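4.3 Running the can demonstration for visitors

Read section 4.2 (power-up and hand check) first. Allow 10 minutes for the steps in this section. The demonstration needs 2 people: an operator at the console and a host who talks to the visitors.

Setting the table

1. Lay the foam mat tiles on the cloth and press the joints together until they sit level.

2. Set the green tray on the mat, a little to the left of center.

3. Stand two unopened cans in the left part of the tray. Keep the right part free.

4. Lay the gray metal tool flat on the mat between the tray and the right hand.

Note: Cans of different colors are easier for visitors to follow. The host can then say "the purple one" and everyone knows which is meant.

Caution: Do not use glass bottles or open drinks, even if a visitor offers one.

Starting the demonstration

5. Ask visitors to stand behind the floor tape. The host checks this – the operator's view of the floor is poor.

6. On the console, load program 312 and press Ready. Both hands move to their start positions.

7. Press Run. The left hand goes to the nearer can first, and the right hand stays open until it is called.
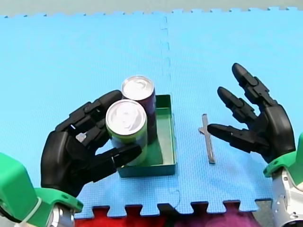 8. Let the left hand close fully before the host starts taking questions. Talking over the grip is fine, but the operator should not look away from the table during it.

9. If a can tips, press Pause, wait for both hands to stop, and stand the can up again. Press Ready before you press Run.

Caution: Never reach over the tray while the Run light is on.

After each group

Wipe the mat with a dry cloth and check the center joint. Report loose finger screws to Marloes Kramer at the Virkar desk. Spare cans are in the Fekport cabinet, bottom shelf.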